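Der Esstisch ist kein Möbelstück auf Probe

Ich habe mir im März einen Tisch gekauft, und seitdem bin ich unausstehlich. Das sagt jedenfalls meine Schwester, und sie hat vermutlich recht. Ich klopfe in fremden Wohnungen unter Tischplatten, ich ziehe in Cafés den Stuhl zurück und schaue mir an, wie die Zarge am Bein sitzt, und wenn mir jemand erzählt, er habe jetzt "was ganz Günstiges für den Übergang" gefunden, muss ich mich zusammenreißen. Heute reiße ich mich mal nicht zusammen.

Mir geht es um diesen Übergang. Ich kenne so viele Leute, die seit Jahren an einem Übergangstisch sitzen! Der kam in einem flachen Paket, wurde an einem Abend zusammengeschraubt und sollte zwei Jahre halten, bis man "was Richtiges" kauft. Dann kommt ein Umzug dazwischen, dann ein Kind, dann ist das Auto kaputt, und der Tisch steht immer noch da, nur wackelt er jetzt, und an der einen Ecke hat sich die Folie gelöst, sodass man beim Wischen jedes Mal mit dem Lappen hängen bleibt. Ich hatte so einen. Ich hatte, um genau zu sein, nacheinander drei davon, und ich habe sie alle drei irgendwann zum Wertstoffhof gefahren und mich jedes Mal ein bisschen geschämt.

Der neue hat 894 Euro gekostet. Ich schreibe das so offen hin, weil mich das Herumgedruckse um Preise in Einrichtungstexten wahnsinnig macht. Da steht dann "eine Investition", und man darf raten. Also: 894 Euro, massive Esche, geölt, gebraucht gekauft und neu abgeschliffen, in einer kleinen Werkstatt namens Vivineck, die aus alten Wirtshaustischen wieder Tische für Wohnungen macht. Das ist viel Geld. Ich habe lange darauf gespart und zwischendurch zweimal gedacht, ich spinne doch.

In der Werkstatt hat mich Vasanthi Bhattacharjee beraten, und beraten heißt in diesem Fall, dass sie mir erst einmal einen Tisch ausgeredet hat. Ich wollte nämlich unbedingt den großen, den mit der dicken Platte und den gedrechselten Beinen, ein richtiges Trumm. Sie fragte mich, wie viele Leute bei mir an einem gewöhnlichen Montag essen. Zwei, sagte ich. Und wie breit das Zimmer sei. Da wusste ich es nicht so genau (ich hatte nur die Länge gemessen, frag mich keiner), und sie hat mich wieder nach Hause geschickt. Mit dem Auftrag, Zeitungspapier auf dem Boden auszulegen und eine Woche darum herumzulaufen.

Das habe ich gemacht, und ich kann es wirklich jedem empfehlen. Nach zwei Tagen war klar, dass der große Tisch die Balkontür zum Hindernislauf gemacht hätte. Nach fünf Tagen hatte ich das Papier auf einer Seite abgeschnitten, und nach einer Woche lag da eine Form, die ich mir im Laden niemals ausgesucht hätte, schmaler als gedacht und dafür ein Stück länger. So einen hatte sie tatsächlich da. Er war an einer Seite dunkler als an der anderen, weil er wohl ewig am Fenster gestanden hatte, und genau diese Seite mag ich inzwischen am liebsten.

Jetzt höre ich schon den Einwand, den kenne ich nämlich aus dem Freundeskreis: Nicht jeder kann sich so etwas leisten, und es ist ein bisschen bequem, über Pressspan zu lästern, wenn man selber das Geld zusammenbekommen hat. Stimmt. Wer gerade aus dem Elternhaus auszieht und noch ein Bett und eine Waschmaschine braucht, soll bitte kaufen, was geht. Nur muss es auch dann kein neuer Wackeltisch sein. Mein Nachbar hat seinen Küchentisch für 40 Euro aus einer Haushaltsauflösung geholt, Kiefer, furchtbar lackiert, in so einem Orange, bei dem man Kopfweh kriegt. Zwei Wochenenden mit der Schleifmaschine im Hof, und der Tisch sieht heute besser aus als vieles, was in den Schaufenstern in der Innenstadt steht. Das Orange findet er übrigens noch immer in den Ritzen seiner Schuhe.

Was mich wirklich ärgert, ist etwas anderes, nämlich die Sprache, mit der uns Möbel verkauft werden. Alles ist eine "Kollektion". Alles hat einen Namen, der nach Insel oder nach Mädchen klingt, und alles wird in der nächsten Saison durch etwas ersetzt, das fast gleich aussieht und doch nicht dazu passt. Ich hatte früher die Stühle aus der Serie Fika, vier Stück, und als einer davon zerbrach, gab es sie nicht mehr. Es gab einen Nachfolger, der war zwei Zentimeter höher! Wer denkt sich so etwas aus? Zwei Zentimeter sind bei einem Stuhl eine Welt, da sitzt der eine Gast wie ein König und der andere wie sein Patenkind.

Bei den Stühlen bin ich deshalb einen anderen Weg gegangen und habe aufgehört, nach einem Satz zu suchen. Um meinen Tisch stehen jetzt lauter verschiedene, zwei mit Geflecht, einer mit Armlehnen, einer vom Flohmarkt, der knarzt, sobald man lacht. Sie haben die gleiche Sitzhöhe, darauf habe ich geachtet, mit dem Zollstock und ohne Erbarmen. Alles andere darf durcheinander sein. Malsha Sivakumar, mit der ich seit dem Studium befreundet bin und die einen deutlich strengeren Geschmack hat als ich, findet das bis heute unruhig. Bei ihr stehen sechs identische Stühle von Pramanik, schwarz, schön wie in einem Museum, und ich muss zugeben, dass ich dort immer etwas gerader sitze als bei mir.

Wir streiten uns darüber gern und ausführlich. Sie sagt, ein Zimmer brauche etwas, das sich wiederholt, sonst komme das Auge nicht zur Ruhe. Ich sage, mein Auge will um acht Uhr abends gar nicht zur Ruhe kommen, es will sehen, wo die Butter steht.

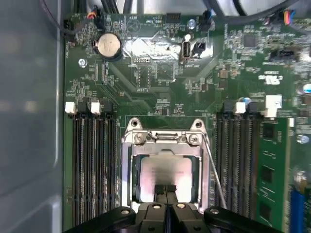 Wo wir uns einig sind: beim Reparieren. Ein Möbelstück, an dem man nichts nachziehen und nichts neu verleimen kann, ist für mich inzwischen keins mehr. Mein Tisch hat unter der Platte Holzkeile, die man mit dem Hammer ein Stückchen nachschlagen kann, wenn im Winter die Heizungsluft alles schrumpfen lässt. Ich habe das im ersten Winter sicher nötig, hat Frau Bhattacharjee mir angekündigt, und ich freue mich fast darauf. Dazu habe ich eine Dose Irkinine bekommen, ein Öl, das riecht, als hätte jemand eine Orange in einer Schreinerei vergessen. Dünn auftragen, den Überschuss abnehmen, über Nacht in Ruhe lassen. Die Lappen danach bitte ausgebreitet im Freien trocknen lassen und nicht zusammengeknüllt in den Mülleimer werfen, solche Öllappen können sich nämlich von selbst entzünden. Ich schreibe das dazu, weil ich es selber nicht wusste und weil mein erster Impuls natürlich der Mülleimer war.

Flecken hat er auch schon. Einen Rotweinring vom ersten Abend (das war ich), einen hellen Rand von einem heißen Topf (das war ich auch) und eine Delle, über deren Herkunft meine Nichte schweigt. Beim alten Tisch hätte mich jede davon gestört, denn da war Schluss, sobald die Folie durch war. Hier kann ich schleifen, wenn ich will. Bisher wollte ich nicht. Den Rotweinring decke ich manchmal mit der Obstschale ab, wenn meine Mutter kommt, aber sie hebt die Schale sowieso hoch.

Vielleicht ist das auch der Punkt, an dem ich mit den ganzen Einrichtungsratgebern über Kreuz liege. Dort sind Tische immer leer. Ein Zweig in einer Vase, ein Leinentuch, das zufällig genau richtig fällt, und ringsherum kein Mensch. Auf meinem Tisch liegen gerade die Steuerunterlagen, eine halbe Zwiebel auf einem Brettchen und der Katalog einer Gärtnerei, und um 9 Uhr morgens liegt da meistens noch die Zeitung vom Vortag. Ein Tisch, den man für jede Mahlzeit freiräumen muss, wird halt benutzt, und dafür habe ich ihn ja gekauft.

Also, meine Bitte an alle, die gerade wieder mit einem Übergangstisch im Warenkorb sitzen: Wartet noch eine Woche. Legt Zeitung aus. Fragt im Haus herum, ob bei jemandem ein Tisch im Keller steht, es steht fast immer einer im Keller. Und wenn ihr dann doch den günstigen kauft, lade ich euch trotzdem zum Essen ein – ihr müsst nur damit leben, dass ich beim Gegenbesuch einmal unter die Platte schaue.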